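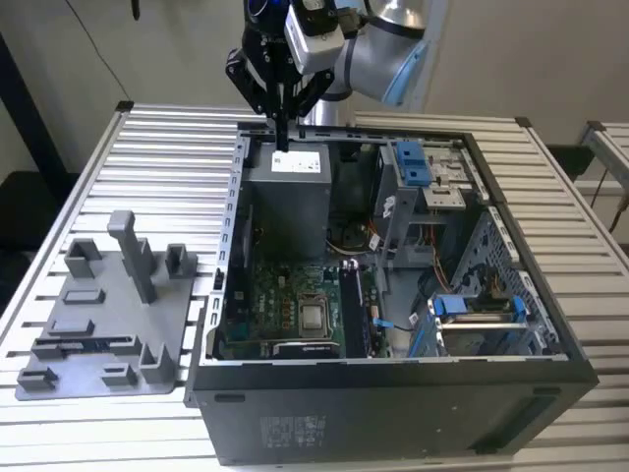

April 20, 2023

The package mirror fell out of sync again overnight. The sync job on Nanddale exited with code 0, but the log shows 146 packages skipped on a checksum mismatch, and the index was published anyway. Clients then asked for files the mirror did not have and returned 404s. I went through the usual hardware suspects first, with a tower on its side, the side panel off and the gray power supply in plain view, and then went back to the script. The exit code comes from the last command in the pipe, and the last command is tee. Added "set -o pipefail" at line 60. The job now fails when the sync fails.

Reran by hand. The full pass took 56 minutes. All 146 packages were fetched and the checksums match the upstream list. Regenerated the index and signed it with the existing key.

Second problem: Vergara still pins the Orkex client to the old release. The pin file has priority 725, set last November when the newer build broke proxy authentication. That bug is closed upstream. Removed the pin, refreshed the package lists, ran the upgrade with the dry-run flag. It wanted to remove two libraries that the Staseo backup agent depends on, so I stopped there. The agent declares an exact version where a minimum version would do. I can rebuild its package with a looser dependency - ten minutes of work - or wait for the vendor. Leaning toward the rebuild.

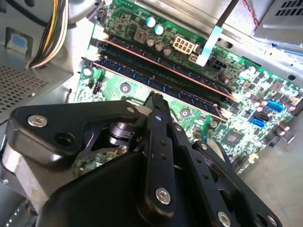

Left for tomorrow

Rebuild the Staseo package and test a restore on Vergara before touching anything else. Move the index step behind a check on the sync result, so a partial mirror is never published. Rotate the sync log, now at 725 MB. Odd to see that number twice in one day.

Put the pin back for tonight. Backups run at 2 and I would like them to run.

Reading time: 2 min
Last updated: April 20, 2023

Recent entries
Moving cron jobs to systemd timers
Proxy authentication and the Orkex client
Signing keys: where they live
Disk quotas on Nanddale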